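Zerimura open day, robot demo

plastent_fan
Went on Monday. The arm was sorting clothes. Quick to find things, slow to let go. Anyone else there?

Marlow504
Yes, the May one should have a bigger room. I thought it was slow all round – my gran folds faster.

plastent_fan
Disagree, the gripping was fine. Nevzat Akgül answered questions properly too.
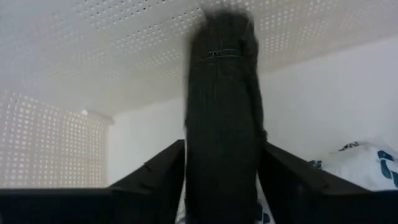 Gripper holding a dark piece of fabric, white bag behind

Marlow504
Fair enough on the grip. Still wouldn't pay for one.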